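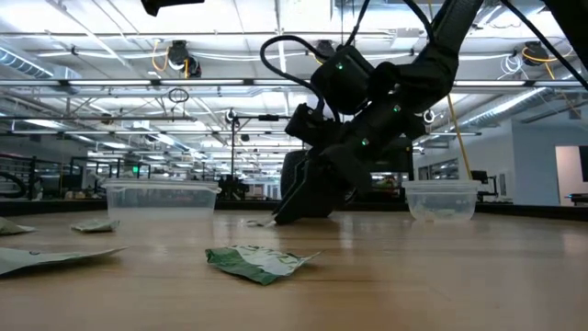 Frequently Asked Questions

Chimney sweeping and stove servicing with Curkis

We get asked the same handful of things on the phone most weeks, so Catalina Saavedra sat down one slow Saturday and wrote out the answers the way she'd give them to you herself. If yours isn't on the list, please call or use the contact form, and don't worry about it being a silly question. We've heard all of them!

How often should I have my chimney swept?

Once a year is right for most homes, and we like to do it before the first fire of the fall. If you burn wood every day through the winter, or the stove is your main source of heat, think about a second visit around the halfway point. Gas fireplaces don't make soot the same way, but the vent still needs a look every year. Birds are very fond of a quiet flue.

Will it make a mess in my living room?

It shouldn't. We lay down clean drop cloths from the door to the hearth, seal off the fireplace opening, and run a vacuum the whole time the brushes are going. If you have a pale rug right in front of the fire, we'd be grateful if you rolled it up before we come, along with anything breakable on the mantel. Grandma's clock is much happier in the dining room for the morning.

How long does it take?

A straightforward sweep is done in under an hour. A chimney that hasn't been touched in years, or one with a bend in it, can take up to 100 minutes, and we'll tell you once we've had a look up there. You're welcome to stay and watch or go about your day.

Do I need to do anything before you arrive?

Please don't light a fire for 24 hours beforehand. We know that's hard in January, but we can't put brushes up a hot flue. Shovel out the cold ash if you feel like it, or leave it for us. Pets are best kept in another room, more for their sake than ours (although Fermín Escobar has been known to lose 13 minutes to a friendly dog).

What does it cost?

Call us with your zip code, the kind of stove or fireplace you have, and how many stories the house is, and we'll give you a firm price before you book. A second flue in the same house on the same visit is always cheaper than the first.

Which stoves do you service?

Any wood stove or insert, and pellet stoves too. We keep door rope and firebricks for the Venilix and Gisska ranges on the truck. Parts for the older Valdebenito stoves have to be ordered in and usually take 7 working days, so if yours has a cracked baffle, let us know early in the season.

Do I get a certificate?

Yes, you get a signed one at the end of every sweep. Many home insurance companies like to see it, so do put it somewhere safe. If you lose yours, send us your name and address and we'll mail another copy at no charge.

My chimney smells in summer. Is that normal?

It's pretty common, especially in damp weather, and it's usually old creosote. A spring sweep helps a good deal, and a cap will keep the rain out if you don't already have one. If the smell is there while the fire is burning, stop using it and call us.

Can you come on a weekend?

We work Saturday mornings from September on, and those spots go first. Weekdays in April and May are wide open.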